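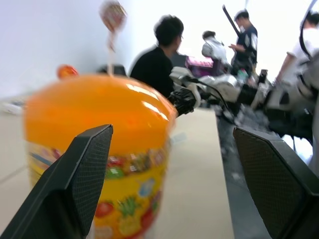
A plastic sweet jar with an orange lid.

Football clubs should stop announcing bonuses in the dressing room. A sum named after a win has no budget line, no due date and no signatory. When Dedero went up in March, the chairman, Emrys Gwilliam, promised each player 3000 pounds. They have had 300.

The remedy is dull. Fix the bonus before the season, lodge it with the league, and pay it within two months of the final match -- with interest after that. Halvard Lie argues that this removes goodwill from the game. Goodwill is not enforceable. A schedule of payments is, and players should ask for one before they sign.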